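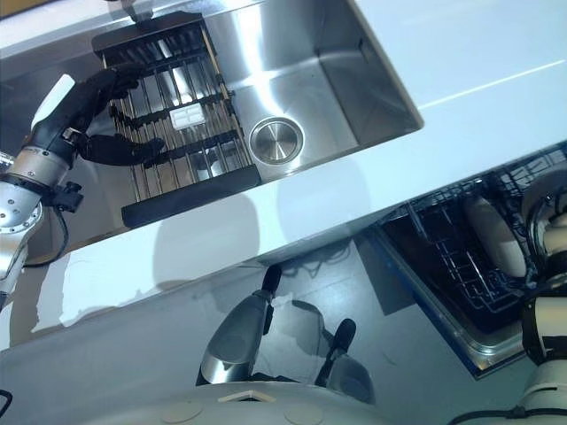 Cavier: fichas del fregadero y el lavavajillas

Léeme, versión 2

Bienvenida, bienvenido, y gracias por asomarte a esta carpeta, que empezó siendo una libreta de cocina y ha ido creciendo más de lo que pensábamos. Cavier reúne 136 fichas sobre lo que pasa entre el fregadero y el lavavajillas: qué se aclara antes, qué se deja en el escurridor, dónde acaba el estropajo y quién se acuerda de vaciar el filtro (casi siempre Pilar, todo hay que decirlo).

Qué contiene cada ficha

Cada una lleva un título corto, la zona de la cocina, los objetos que intervienen y unas líneas de texto libre. Las zonas son pila, escurridor, encimera y lavavajillas. Si una tarea pasa por más de una, se anota la zona donde termina.

Algunas palabras que usamos siempre igual

Escurridor: la rejilla de varillas, esté sobre la encimera o metida dentro de la pila. En casa de Lorena vive dentro de la pila y así lo hemos dejado en sus fichas.
Estropajo: también esponja. Al principio los separábamos y no hubo manera de ponernos de acuerdo, así que ahora van juntos.
Tapa del desagüe: la pieza redonda del fondo. No confundir con el filtro del lavavajillas, que tiene campo propio.

Estado de la revisión

De las 136 fichas, 113 están revisadas por dos personas. Las demás se pueden leer sin problema, pero llevan la marca "pendiente" y puede que cambien los nombres de algún objeto. Selina Wieser está repasando las del lavavajillas y espera terminarlas en octubre.

Cosas que sabemos que faltan

Hay muy poco sobre cubiertos y casi nada sobre copas. Tampoco hemos resuelto qué hacer con las tablas de cortar, que unas van a mano y otras no, según a quién preguntes.

Si quieres añadir algo

Copia una ficha ya revisada, cambia lo que haga falta y mándasela a Lorena Urrutia o a Nesrin Akgül. Escribe como hablas en tu cocina, con tus palabras, que luego ya miramos juntas si coinciden con las de la lista. ¡Y no te preocupes por las tildes!

Textos: Pilar Orellana y Samah Ramadan.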